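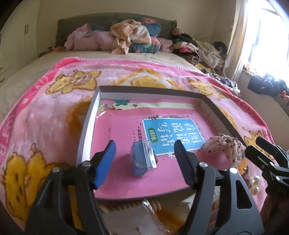 Returns and Exchanges: Frequently Asked Questions

Last updated 09/05/2020

How long do I have to return an item?
Returns must reach the Nogueira depot within 30 days of delivery. Items bought in June under the summer terms follow the dates printed on the invoice.

Do I need the original packaging?
Small goods must come back in their own carton or in a rigid box of similar size. Padded envelopes are accepted for cables and straps only. Items crushed in transit because of soft packing are refunded at the reduced rate.

How do I get a return number?
Log in, open Orders, select the line and choose Request Return. A six-digit number is issued by email, normally within 2 hours. Write it on the outside of the parcel. Parcels without a number go to the unsorted shelf and can take 6 extra business days to process.

Who pays for shipping?
We pay if the item is faulty or we sent the wrong one. In all other cases the customer pays. Gultance labels can be bought at checkout and are deducted from the refund. Return labels cover parcels up to 262 cubic inches; anything larger needs a Drundex label, available by phone.

Can I use my own carrier?
Yes. Keep the receipt. We are not liable for parcels with no tracking record.

Which items cannot be returned?
Opened filters, cut-to-length tubing, gift cards and anything marked Final Sale. Clindetden refills can be returned with the seal intact.

When will I get my money back?
Refunds go to the original payment method. Card refunds are sent the day the return is checked in, and the bank may hold them for several days after that. Store credit is posted the same day.

Can I exchange for a different size?
Exchanges are handled as a return plus a new order. The new order is charged at the current price. If the size you want is out of stock, only a refund is possible.

What about orders over $790?
These need a signed return form. Download it from your account page, sign it and put it in the parcel. Scanned copies are not accepted.

My refund is short. What should I do?
Check the email for a deduction code. L is a label fee, P is packaging, M is a missing part. To dispute a deduction, reply to that email and attach photos of the item as packed. Disputes are reviewed by Danica Golob, Returns Desk.

Can I cancel a return?
Yes, until the parcel is scanned in at the depot. After that the refund is issued and the item must be ordered again.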